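New Tovach mix – worth the hype?

lowpass_larry wrote:
Tovach put up a 15 track mix on May 21, 2021 and the Urkton label page is calling it their best work.

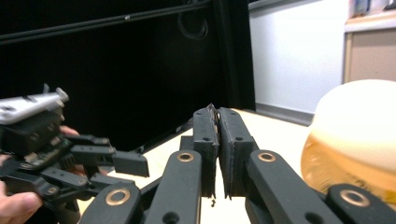 I've played it twice and I don't hear it. Five of those tracks were already on the December EP, and the "exclusive" Kang edit is the same drums with a new vocal on top.

subfloor wrote:
Disagree. The Kang edit has a different bassline after the second drop. Did you listen on a phone?

lowpass_larry wrote:
Monitors. Different bassline, sure – same three notes.

estlow_nights wrote:
They played most of this at the Estlow show and it went over fine. Loud rooms forgive a lot though. What bugs me is the 1617 plays on day one. Their last mix took months to get there.

subfloor wrote:
So people like it and that's suspicious now?

estlow_nights wrote:
With 2 comments under it, yeah, a little.

kickdrumkate wrote:
Middle part drags but the closer is great. Anyone got a track ID for it?

Contact us | Copyright Urkton Bass Board | Back to top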